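Planning Automation Purchases
Unit 9 handout: Budgeting for a first robot cell
Instructor: Jabari Rweyemamu

Read before Saturday's session. Bring a calculator.

The quoted price of an arm is only one line in the budget. For a small cell handling soft or flexible goods, list the following separately:

Arm and controller
Gripper, plus spare fingers and pads
Wrist camera, mount and cables
Guarding and floor work
Integration hours
Operator training
Service contract, from year 2

Students often leave out integration hours. Sheet material takes longer to set up than boxes or bottles. It folds, it slides, and it changes shape when a finger presses on it. Ask the vendor to run a trial with your own material before you agree to a fixed price.

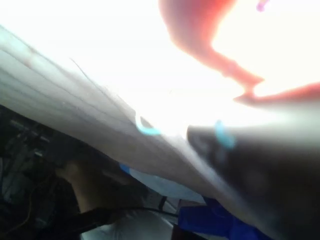

Lighting belongs in the same budget line as the camera. If the cell sits near a window or under strong lamps, price shades or diffusers now. Adding them after installation usually means a second visit from the integrator and a second invoice.

Case: Athumani

Athumani is a small workshop with two bids. Natora offers a complete cell with training included. Rernik offers the arm alone at a lower price and bills integration by the hour. Both ask for a deposit and deliver 90 days after it is paid. The owner wants the cell working in July.

For the case, assume:

Contingency is 25 percent of the hardware total.
Spare fingers are replaced twice a year.
Clurkari, the local service firm, will cover either arm on the same terms.

Work to hand in

Draw up one budget sheet for each bid, using the price lists given out in class. Mark the last date the deposit can be paid and still leave two weeks for testing. State which bid you would accept, and at what number of integration hours you would change your mind. One page, typed. Show the arithmetic on the back.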